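A **toaster oven** is a small electric oven made to stand on a worktop or table. It is used for toasting bread, warming leftovers and cooking small amounts of food, such as a pair of sausages, a slice of pizza or a single baked potato. The name is North American in origin. In Britain the same appliance is often sold as a mini oven, though that term also covers larger models with hotplates on top.

## Design

The usual form is a metal box with a glass door at the front, hinged along its lower edge and opened by a bar handle. Controls are placed in a column to the right of the door. On the simplest models there are two round dials, one for temperature and one for the timer, and some have the timer alone. The timer is often clockwork, and rings a bell when it runs down to zero.

Heat comes from electric elements above and below the cooking space. Most ovens are supplied with a wire rack and a shallow tray, which slide into grooves in the side walls. Larger ovens may add a fan, an inside light or a turning spit.

The smallest sizes, holding 10 litres or less, are common in student rooms, bedsits and staff kitchens. They draw less power than a full-sized oven and heat up faster, but the elements sit close to the food and the top can brown before the middle is done.

## Cooking sausages

Sausages are among the foods most often cooked in a toaster oven. They may be laid straight on the wire rack, so that hot air reaches all sides, or placed on a tray with a slotted or ridged bottom. In either case something is needed underneath to catch the fat, and many cooks line the lower tray with foil.

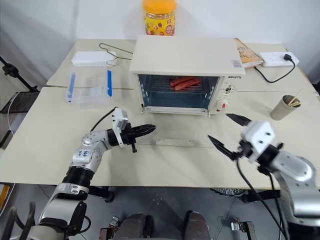 Ready-cooked sausages, including frankfurters and most red-skinned kinds, only need heating through. Raw pork sausages take longer and should be turned once or twice. Pricking the skin is a matter of habit – some cooks do it to stop splitting, while others leave the skin whole to keep the juices in. Cuts made across the skin open out as the sausage heats and give crisp edges.

The cookery writer Krisztina Bakos, in her handbook *Stakdale Suppers*, advises leaving a gap between sausages so that the sides brown as well as the tops. She gives the recipe for 2 people and serves it with mustard and pickled cabbage. A later edition adds a version on wooden skewers, with onion and pepper between the pieces of meat.

## Trays and racks

A grill tray differs from a baking tray in having slots or raised ridges, which hold the food clear of its own fat. Stainless steel is widely used as it does not chip, although grease bakes on to it and leaves brown marks in the corners and along the ridges. Soaking in hot water and washing soda will loosen most of this. Wire wool cleans faster but scratches.

Trays are not made to a common size, and one bought separately may not fit the grooves of a particular oven. In such cases it is often rested on the wire rack instead. A tray should be kept level when it is lifted, as round foods roll and hot fat can run over the lip.

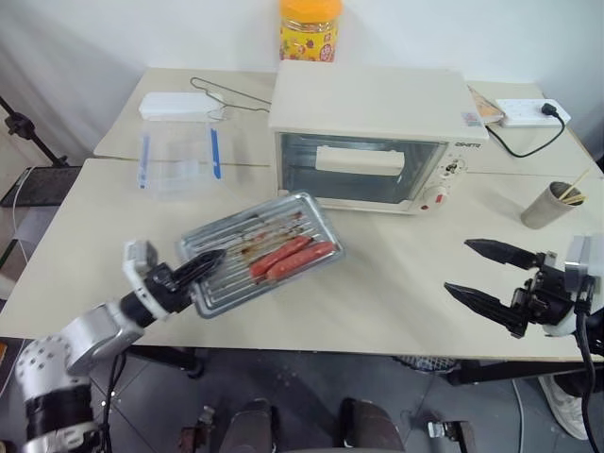
*Two sausages on a slotted stainless-steel grill tray, with a toaster oven behind.*

## Placing and safety

The outer casing becomes hot in use. Makers' booklets generally ask for clear space at the back and sides, with nothing stored on top. Paper, plastic boxes and cloths should be moved away before the oven is switched on, and the cable kept off the casing. A wall socket is preferred to an extension lead – if a lead must be used, its rating should be checked against that of the oven.

The crumb tray, where fitted, should be emptied often. Dénes Dobos, in a guide for tenants of shared houses, puts neglected crumbs and spilt fat at the head of his list of causes of kitchen smoke alarms.

## See also

- Grill pan
- Hotplate
- Sandwich toaster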